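Gastbridge Composers' Workshop: Frequently Asked Questions

Updated 14 November 2025

Who can apply?

Anyone who writes music for acoustic instruments, with or without electronics. There is no age limit and no degree requirement. Past members have included church organists, a retired band director and students in their first year of college. You do need to read and write standard notation well enough to hand a player a part.

What do I send in?

Two scores and a recording of at least one of them. A computer playback is fine if the piece has not been performed. Send scores as PDF files, with your name on the first page only. Please do not send full operas or anything that needs a special key to open.

How long is the workshop?

It runs for seven days in August. Members arrive the evening before the first session and leave the morning after the final concert. Rehearsals take up most mornings, and afternoons are for lessons and seminars.
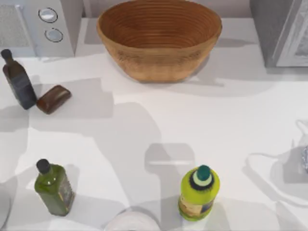 If you can only come for part of the week, apply for a listener's place instead. Listeners may sit in on all rehearsals and seminars but do not have a piece played.

Who teaches?

Rajitha Karunaratne teaches composition and leads the morning seminar on orchestration. Shiuli Cassim teaches the electronics sessions and runs sound at the concert. Each composer gets two private lessons, one with each teacher. You can ask for a certain time of day, but we can't always arrange it.

Who plays the new pieces?

The Matubbar Quintet, our resident group: flute, clarinet, violin, cello and piano. You may write for the full group or any part of it. The flutist doubles on piccolo and alto flute, and the clarinetist doubles on bass clarinet. Preparing the piano is allowed if it can be set up and cleared between pieces — ask Habibur Abeysekara, the pianist, before you write anything inside the lid.

How long can my piece be?

Seven minutes at most. Scores and parts are due three weeks before the first rehearsal. Late parts lose rehearsal time, and we have held to this every year.

Do I get a recording?

Yes. You receive a stereo recording of the concert performance for your own use, including applications and your website. A commercial release needs written permission from the players. Write to Nisha Upadhyay in the office and she will send the form.

Do I keep the rights to my music?

You do. We ask only that the first performance be credited to the workshop in the printed score.

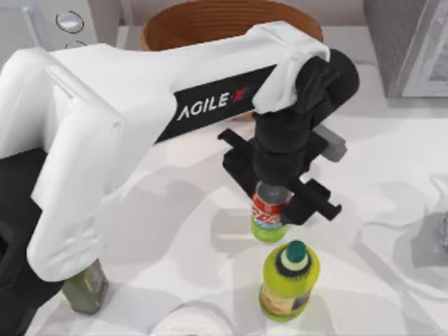
Can I borrow scores from the library?

Members can borrow up to two scores at a time during the week. The library holds 3000 scores, mostly chamber music written after 1950, along with a smaller set of tapes that can be heard on site. Fathima Navaratnam looks after the collection and can help you find things that are not yet in the catalog.

Are practice rooms available?

Rooms with upright pianos are open from early morning until 10 at night. Sign up on the sheet outside the office. The grand piano is kept for rehearsals and lessons.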